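Handout 4 – How Skin Mends Itself

Evening course in everyday human biology, Wedevcombe. Notes by Nerea Robles, August 2020

Welcome back, everyone. Last time we ran out of room for wound healing (my fault, I let the sweat glands go on far too long), so this handout picks up from the diagram of the three layers of skin. Please have that diagram beside you while you read, since I refer to it more than once. If you've lost it, Rhys Tomoana has spare copies and is very patient with those of us who lose things.

## A quick reminder of the layers

The outer layer, the epidermis, has no blood vessels of its own. It gets fed from below. That's why a shallow scrape can sting like anything and hardly bleed at all. Underneath comes the dermis, where you'll find the small vessels, the nerve endings, the hair roots and a great deal of a tough protein called collagen. Under that is the fatty layer, which cushions everything and helps hold it in place.

When a cut bleeds, then, you know it has gone at least as far as the dermis. Bohdan Onyshchenko asked me at the break whether a deeper cut always hurts more, and the answer is no. Much of the pain depends on how many nerve endings are in that bit of skin, and fingertips are crowded with them. Anyone who has had a paper cut knows this already!

## Stage one: stopping the leak

Within seconds of an injury, the damaged vessels squeeze themselves narrower. Then the platelets arrive. These are tiny cell fragments that float about in the blood doing very little until they touch collagen, which they normally never meet because the vessel lining keeps the two apart. Once they touch it they turn sticky, change shape and clump together into a plug.

The plug is a bit flimsy by itself. A chain of clotting proteins sets to work at the same time, each one switching on the next, and the end of the chain is a stringy protein called fibrin. Think of it as a net thrown over the plug, trapping red cells as it tightens. As the surface dries out, you get a scab.

## Stage two: cleaning up

This is the stage people worry over, and quite often they needn't. The skin near the cut gets red, warm, puffy and sore. It looks as though something has gone wrong, but a modest amount of it is just the body opening up the nearby vessels so that white cells can get out and into the tissue. The neutrophils come first and deal with bacteria. The macrophages follow over the next couple of days, eating up debris and sending out the chemical signals that start the rebuilding.

Redness that keeps spreading, pus, fever or pain that gets worse instead of better are another matter, and those want a doctor. Consuelo Rivas worked on a surgical ward for 36 years and she asked me to put that in bold, so **please do not wait and see with a spreading red area**.

## Stage three: building

Now we come to my favorite part. Cells called fibroblasts crawl in and start laying down new collagen, and new little vessels grow in alongside them. The result is a soft, pink, bumpy material called granulation tissue – you may have noticed it if you've ever picked a scab too early, as I'm afraid I always did.

Meanwhile the cells of the epidermis loosen their grip on their neighbors and slide across the gap from both sides until they meet. They move much more easily over a damp surface than a dry one, and that's the main argument for keeping a wound covered. The old advice to "let the air get to it" was given to me all through my childhood, and I still have to stop myself from passing it on.

The wound also pulls itself smaller. Some of the fibroblasts turn into a type of cell that can contract a little like muscle, and they draw the edges inward.

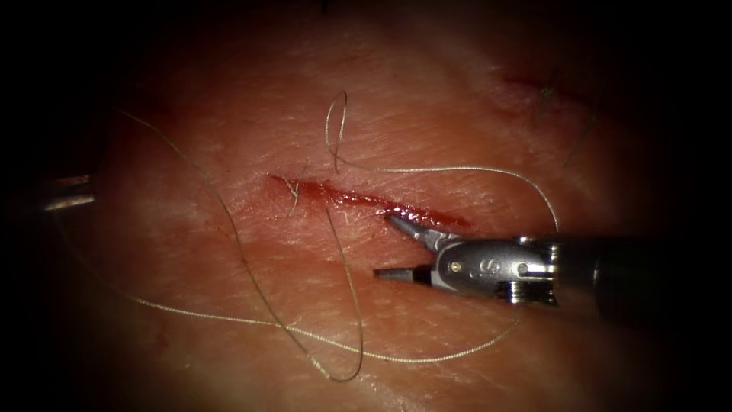 How long all this takes depends a good deal on how far apart the edges are. When they lie close together and there's little to fill in, we call it healing by *primary intention*. When there is a wide gap that has to fill from the bottom up, we call it *secondary intention*, and it's slower and leaves a larger scar. Stitches, strips and skin glue all do the same basic job of holding the edges together while the cells get on with theirs.

## Stage four: tidying, for a very long time

The first collagen goes down in a hurry and in a bit of a jumble. Over months, and sometimes well over a year, it's taken apart and replaced with a stronger kind that lines up along the direction of pull. The scar flattens and fades. It never quite gets back the full strength of the skin that was there before, and it won't grow hair or sweat glands either.

## For next time

- Read chapter 17 in the course book, and skip the boxed section on burns for now.
- Write a few sentences on why smoking slows healing. (Think back to what the new tissue needs delivered to it.)
- Purificación Sotomayor has kindly offered to bring her slides of scab sections, so we'll be in room 41, where the good microscopes are.

If you got lost in the clotting part, do come and find me before class. I had to learn it three times myself.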